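The Apple Shift

The job from Gosar was to put the fruit on the plate and the plate in front of the chair. My aunt did it for 40 years without a contract. I had one, 14 pages long, and it said the work would be done by a machine by February.

I was sent as the skeptic. Vadanby, who paid my wages, had been asked to put money into Gosar and wanted someone in the room who had once waited tables. I had waited tables for 19 years. I figured I could tell in an hour whether a thing knew how to set a place.

It took less than that. There were sunflowers on the table that had never needed water, and a tray, and the plate, and one red apple. Chairs all round, and the fellow from Gosar told me not to sit in any of them.

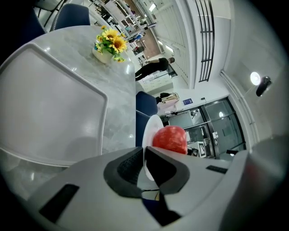 "So the machine does the table," I said.

"The machine will do the table," he said. He had a way of leaning on the one word. For now, people did it, with grippers in their hands, and the machine would learn from them.

I asked how many times a person had to do the apple before the machine could.

"More than 2,000."

"And then it can do a pear?"

He said pears were on the Futness side of things, and wrote something down.

I watched until noon. I kept waiting to be impressed and I kept being reminded of my first week at the Chin, a hotel with a dining room nobody could hear in, where they gave me serving tongs and a basket of rolls. I dropped the rolls. The head waiter said it would come. It came in a couple of days, and by the end of the week I could do rolls, lemon slices, and a hot potato in foil, and no one had shown me the potato.

That was what I wanted to ask about, the potato. I never found the right spot to bring it up. Every run had a clock on it, and people don't like to be talked to when there's a clock.
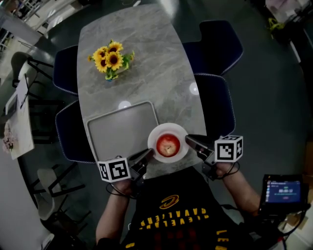 At lunch I ate a sandwich in the hallway and wrote my report on the back of the contract. I wrote that the hands were good. I wrote that the hands belonged to people, and that Vadanby should ask what a dinner for six would cost at this rate, with soup. I crossed out "with soup" - it looked mean - and then I put it back.

The man from Gosar came out and asked if I wanted a turn.

I said I already knew how. He held the grippers out anyway, and I wiped the mustard off my fingers and took them. They were awkward. I went for the apple from the side, the way you would with a roll, and he told me to slow down a little and start over.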